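Paint Tips I No Longer Believe (and a Few I Do)

By Halima Etim
June 8, 2020

I have repainted enough rooms to be suspicious of anyone selling me a shortcut. Most wall paint advice gets passed from one site to the next without a single person picking up a roller. I tried a good deal of it in April, when I did the hall and the back room, and kept notes on the inside of a cupboard door.

"One coat coverage." It says so on plenty of cans. Maybe it's true if you're putting white over white. The Kunley eggshell I bought made the claim in large letters, and I could still see the old beige through it at four feet. Buy for two coats and you may get to return a can. Buy for one and you'll be back at the store on Sunday with a dried-out roller, hoping the second batch matches.

Paint-and-primer in one. I'm not convinced it's anything but thicker paint. Over a wall that's already painted and clean, you don't need primer anyway. Over fresh patching compound you do, and the combination stuff left dull spots everywhere I'd filled. A quart of plain primer on the patches fixed that.

Putting the roller in the fridge overnight. This one works, to my annoyance. Wrap it tightly in a plastic bag and squeeze the air out. Two nights is the limit. On the third morning mine had a crust down one side.

Sample cards. Useless for strong colors. The card is the size of a playing card and you look at it under store lights. Paint a piece of poster board, tape it up, and look at it in the morning and again after dinner. Move it to the next wall too.

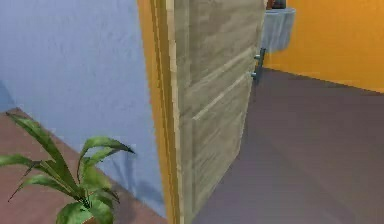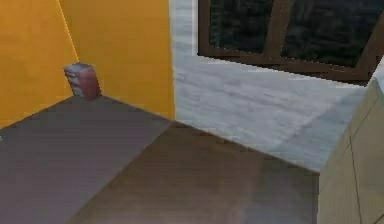

The color wheel people will tell you that every room needs a main shade and an accent, in some ratio they can recite but can't explain. I've never measured a wall to see if it was 60 percent of anything. What does matter is how a color acts where two surfaces meet, and light has more say in that than the wheel does. An orange-yellow wall can look deeper on one side of a corner and lighter on the other, all from one can, so check your poster board on both sides before you blame the mixing machine. Light blue is more forgiving in my experience, though it can turn gray on you in a north-facing room. And look at the floor before you choose. A reddish-brown one will warm up whatever you put next to it whether you like it or not.

Painter's tape. The expensive kind is better than the cheap kind, but neither will save you on a bumpy wall. I've had cleaner lines from an angled brush and a slow hand. If you do tape, press the edge down with a putty knife and pull it off while the paint is still a little soft. The Egger tape I used cost twice what the Medby did and bled in exactly the same places.

Vanilla extract in the can. No. Now you have a room that smells of paint and cookies. Open a window.

Washing walls first. Dull, but do it, at least in the kitchen and around light switches. Warm water and a drop of dish soap, then a rinse. I skipped it behind the stove once and the paint peeled off like a sticker.

Leftover paint. Write the room and the date on the lid in marker, then pour what's left into a jar that fits it. Less air, less skin on top. I have heard you should store cans upside down. I tried it with one can from Clinutton and spent an evening cleaning a shelf, so do that only if you trust your lid, and I don't trust mine.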